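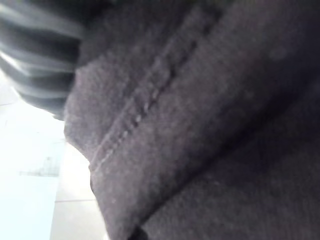 Dark gray fuzz and a slanting seam, up close.

My grandmother owned one good winter coat at a time, and I have been thinking about her a lot since the cold came back to Bradton. When a coat wore thin at the elbows she put patches on it, and when the patches wore thin she took the whole thing apart at the kitchen table and made something smaller out of it for one of us. I wore a vest like that through most of second grade and was terribly proud of it, mostly for the pockets.

I bring this up because I went shopping last month, which I do as seldom as I can, and found a plain gray pullover in the window at Cloutier for $399. I'm sure it was a lovely pullover. I stood there with my mittens on and tried to picture the person who would wear it to rake leaves, and I couldn't. Clothes that cost that much get saved for later, and later has a way of never arriving. Then I walked 2 blocks to the discount place and found the opposite trouble, a whole wall of sweaters so cheap that you'd feel silly sewing a button back on one.

What I would like, and I suspect plenty of you would like it too, is the middle. I want a warm thing at a fair price with seams a person can get at with a needle. My friend Kiều Âu has been taking in mending on Mundness Street for years now, and she tells me that half of what comes through her door is a split seam and the other half is a zipper. A seam is a small job, she says, if you bring it in while it is still small! People wait, though. They wait until the hole has gone visiting down the whole side of the garment, and by then they have already talked themselves into a new one.

So I'd like to say a word for mending, and a word for teaching it, too. Our middle school dropped sewing 3 years ago to make room for something with "studio" in its name, and I don't doubt the studio is very nice. But I have met grown men, clever ones, with mortgages – my own son among them – who will throw out a good fleece over an inch of loose thread. An hour with a needle would cure that. I'd gladly sit with a roomful of twelve-year-olds myself, if the school would have me, and I'd bring my own thread and the button tin.

My son's fleece is on the arm of my chair now, by the way. I told him he could have it back after supper.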